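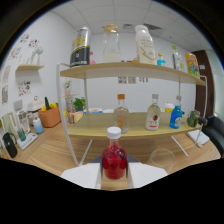
The red bottle between the two fingers of the hand-held gripper, with the two-tier shelf behind it.

Mondness: Frequently Asked Questions

We get a lot of mail about Mondness, which makes us very happy, and Kimie Sakai has been answering most of it one message at a time. This page gathers the questions that come up most. If yours is missing, please write anyway!

What is Mondness, in a sentence or two?
It's a way of teaching a robot arm to handle bottles and jars from demonstrations that a person makes with a hand-held gripper. You carry the gripper to the table, do the task with it, and the camera on it records what the fingers are doing. No arm has to be present while you do this, so a kitchen works just as well as a lab.

Why such crowded shelves?
Our first training set, which we called Walton, had one bottle at a time on a bare table. The arm learned it beautifully and then fell to pieces the moment a second bottle came into view. (Normunds Adomaitis still has the plots on his door.) For Mondness we went the other way and let the background be as busy as a real home, with tall things next to short things and plenty of labels and caps to get distracted by.

How many demonstrations did you use?
The full set has 300. We also trained on a smaller set of 200, picked at random from the same recordings, for people who want to know how far they can get with less.

And how well does it work?
On bottles the model had never met, in a room it had never met, the arm finished 70 percent of its trials with the full set and 51 percent with the smaller one. A trial counts as finished when the bottle has been picked up, moved to the marked spot and let go while standing upright. Bilal Kassab scored every trial from video, and he is strict about the upright part.

Are see-through bottles a problem?
They're harder, yes. The color that shows through the side depends on the liquid and on whatever is standing behind it, and the model sometimes grabs a little too far forward. Kazue Kobori is testing a second training pass that uses only clear containers, and we hope to have something to share by February.

Can I use my own gripper?
You can, as long as the camera sees both fingertips all the way through the motion. Itsuki Arai wrote the calibration notes, and they come in the same download as the code.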